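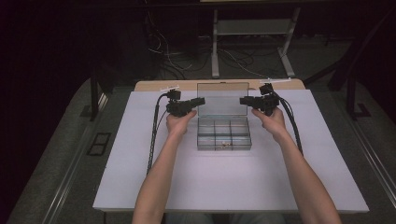
Norbert Holub

Homdale, 2025-07-28 – Die Stadtbücherei von Homdale trägt künftig den Namen Tharushi-Mondal-Bücherei. Der Stadtrat hat der Umbenennung in seiner jüngsten Sitzung ohne Gegenstimme zugestimmt, und wer an jenem Abend auf den Besucherbänken saß, wird sich noch lange an den Applaus erinnern, der danach durch den Saal ging und den der Vorsitzende erst nach einer ganzen Weile und mit einem Lächeln unterbrach.

Tharushi Mondal kam im Jahr 2000 nach Homdale und übernahm eine Bücherei, die damals aus zwei Räumen über der alten Feuerwache bestand, mit einem Ofen, der im Winter lieber rauchte als heizte. Sie hat das Haus bis zu ihrem Ruhestand geleitet und in dieser Zeit den Umzug in die Skestus-Gasse begleitet, die Vorlesestunde am Nachmittag eingeführt und den Bücherbus auf den Weg gebracht, der bis heute die Höfe jenseits des Flusses anfährt. Viele, die inzwischen selbst mit ihren Kindern zum Ausleihen kommen, haben ihre erste Lesekarte noch aus ihrer Hand bekommen.

Den Anstoß zur Umbenennung gab ein Bürgerantrag, den 529 Einwohnerinnen und Einwohner unterschrieben haben. Die Listen lagen in der Bäckerei, in der Apotheke und natürlich an der Ausleihtheke aus. Eingereicht hat den Antrag Nikau Pryor, der als Schüler beinahe jeden Nachmittag im Lesesaal verbrachte und heute den Förderkreis der Bücherei leitet.

„Ich habe bei Frau Mondal gelernt, dass man ein Buch auch wieder zurückbringen darf, ohne es fertig gelesen zu haben“, sagt Pryor. „Sie hat dann nie gefragt, was einem nicht gefallen hat. Sie hat einfach das nächste hingelegt, und meistens war es das richtige.“

Auch Stadtrat Howard Mapplebeck, der die Vorlage im Kulturausschuss betreut hat, freut sich über das einmütige Ergebnis. „Wir reden im Rat oft stundenlang über Kanäle und Parkplätze, und das muss ja auch sein“, so Mapplebeck. „Umso schöner ist ein Abend, an dem sich alle einig sind und man danach noch eine Weile auf dem Flur stehen bleibt und sich Geschichten erzählt.“

Die Geehrte selbst hat die Nachricht zu Hause erreicht. Sie ließ ausrichten, sie sei gerührt und ein wenig verlegen, und sie hoffe sehr, dass man über dem neuen Schild die Öffnungszeiten nicht kleiner schreiben werde.

Bis das Schild hängt, gibt es noch einiges vorzubereiten. Die Fassade an der Skestus-Gasse wird im Herbst ausgebessert, danach bringt die Werkstatt Wainwright den neuen Schriftzug über dem Haupteingang an. Die feierliche Enthüllung ist für Dezember geplant, zusammen mit dem Adventslesen, das in diesem Jahr im großen Saal stattfindet. Dennis Rudd und der Brustumer Singkreis haben ihre Mitwirkung bereits zugesagt. Das genaue Programm wird rechtzeitig an der Theke und im Schaukasten am Rathaus ausgehängt.

Für die Leserinnen und Leser ändert sich durch den neuen Namen nichts. Alle Ausweise bleiben gültig, auch die alten aus Karton, und müssen nicht umgetauscht werden. Der Bücherbus fährt seine gewohnte Strecke und erhält den neuen Schriftzug bei der nächsten Durchsicht.

Wer Erinnerungen, Briefe oder Fotografien aus den frühen Jahren der Bücherei besitzt und sie für eine kleine Ausstellung im Foyer leihen möchte – auch das Zimmer über der Feuerwache soll darin seinen Platz bekommen –, ist herzlich eingeladen, sich beim Förderkreis zu melden. Die Stücke werden sorgfältig verwahrt und nach dem Ende der Ausstellung zurückgegeben.

Kontakt für Rückfragen:
Norbert Holub
Pressestelle der Stadt Homdale
Rathaus, Zimmer 5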